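Über uns

Rundeo ist eine Küchenschule in Nemimthorpe. Gekocht wird bei uns allerdings wenig. Wir unterrichten das, was vor und nach dem Kochen kommt: waschen, vorsortieren, spülen, abtropfen lassen, einräumen, wegräumen. Wer jetzt denkt, dass man dafür keine Schule braucht, hat unser Verständnis. Wir haben das auch gedacht und denken es an manchen Tagen immer noch.

Angefangen hat es mit Ärger über Ratgeber. In jedem zweiten steht, eine ordentliche Küche mache das Leben leichter, und dann folgt eine Einkaufsliste für Dosen, Einsätze und Trennstege. Ob jemand mit all dem Zeug tatsächlich schneller fertig ist, steht nirgends. Wir haben viel davon selbst gekauft und ausprobiert. Das meiste liegt inzwischen in einer Kiste im Lager, die bei uns auch im Unterricht vorkommt, als abschreckender Teil.

Unser Kurs heißt Pullero und dauert 75 Minuten. Er findet in kleinen Gruppen statt, bis zu neun Leute, mehr passen ohnehin nicht um die Arbeitsfläche. Bisher haben 548 Personen mitgemacht. Das sagt etwas über die Nachfrage, über den Nutzen sagt es erst einmal nichts. Wir fragen nach einigen Wochen nach, und die Antworten sind gemischt. Viele spülen wieder genau so wie vorher. Einige haben den Platz neben der Spüle freigeräumt und sind damit zufrieden. Das nehmen wir als Ergebnis.

Unterrichtet wird in der Küche Giraldo: helle Arbeitsplatte, marmorierte Rückwand, zwei Becken nebeneinander, Geschirrspüler unter der Platte. Die Marmorierung war nicht unser Wunsch, wir hätten etwas Schlichteres genommen. Dass man darauf jeden Spritzer sucht und dann doch nur eine Ader findet, gehört zu den Dingen, die im Prospekt fehlten. 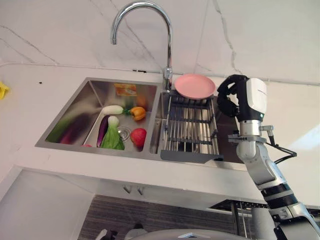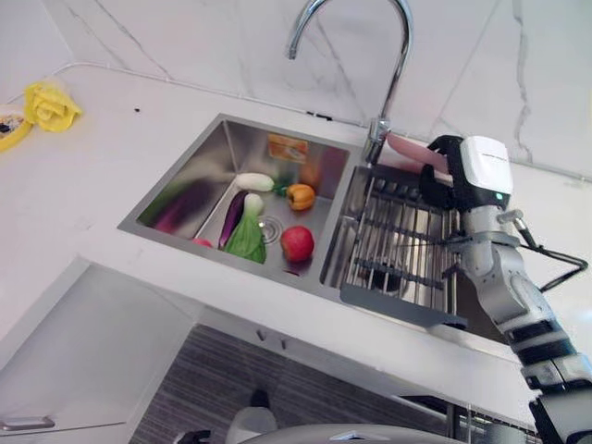
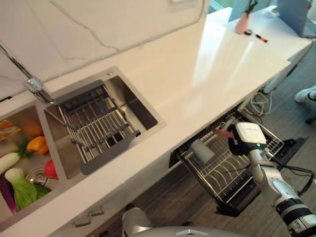
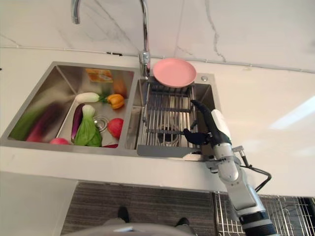 Küche Giraldo, im linken Becken Aubergine, Paprika und Blattgemüse

Redaktion Rundeo
Kursentwicklung und Texte

Zum Doppelbecken werden wir oft gefragt. Die übliche Lehre lautet: ein Becken zum Waschen, eines zum Klarspülen. Zu Hause hält sich nach unserer Erfahrung kaum jemand daran, und wir sehen auch keinen zwingenden Grund dafür. Im Kurs bekommt das größere Becken links das Gemüse, das schmalere rechts bleibt für Geschirr. So kommen sich Paprika und Teller nicht in die Quere, und mehr versprechen wir uns davon nicht.

Das Abtropfgitter aus Metallstäben über dem rechten Becken war umstritten. Es spart die Abtropfmatte auf der Platte, das stimmt. Es nimmt einem dafür das Becken weg, solange etwas darauf liegt, und genau das wird beim Verkauf gern übergangen. Wir haben es behalten, weil flache Sachen dort gut liegen. Töpfe stellen wir lieber daneben auf ein Tuch. Der hohe Bogenhahn ist praktisch, solange man den Strahl klein hält. Mit voll aufgedrehtem Hahn haben wir schon öfter den Boden gewischt, als uns lieb ist.

Beim Geschirrspüler wird es erfahrungsgemäß laut. Jeder Haushalt hat sein Einräumsystem und hält die übrigen für falsch. Wir haben für Pullero verschiedene Reihenfolgen durchgespielt und keine gefunden, die immer gewinnt. Becher zuerst oder Teller zuerst – das hängt am Korb und an der Menge. Deshalb geben wir auch kein Schaubild heraus, obwohl regelmäßig eines verlangt wird. Was wir üben: den Korb ganz herausziehen, vorher auf die Menge schauen, und Messer aus der Hand geben, bevor man sich bückt.

Was es bei uns nicht gibt

Zertifikate stellen wir nicht aus. Ein Papier, das jemandem das Abwaschen bescheinigt, käme uns komisch vor. Wir verkaufen auch keine Körbe, Gitter oder Bürsten und bekommen von keinem Hersteller etwas dafür, dass wir welche benutzen. Anfragen dazu beantworten wir inzwischen nur noch mit einem Satz.

Ebenso wenig behaupten wir, dass Aufräumen glücklich macht. Manche Teilnehmer berichten so etwas, andere finden den Kurs zu trocken und schreiben uns das auch. Beides steht ungekürzt im Gästebuch am Eingang.

Anmeldung und Anfahrt

Plätze vergeben wir in der Reihenfolge der Anmeldungen. Im Januar ist es voll, die guten Vorsätze. Wer flexibel ist, kommt besser später, dann ist auch mehr Zeit für Fragen. Bitte flache Schuhe und Kleidung, die Wasser verträgt. Eigene Schürzen sind willkommen, eigene Wunderschwämme auch, wir testen sie gern mit. Der Eingang zur Küche Giraldo liegt auf der Hofseite, die Klingel links ist die richtige.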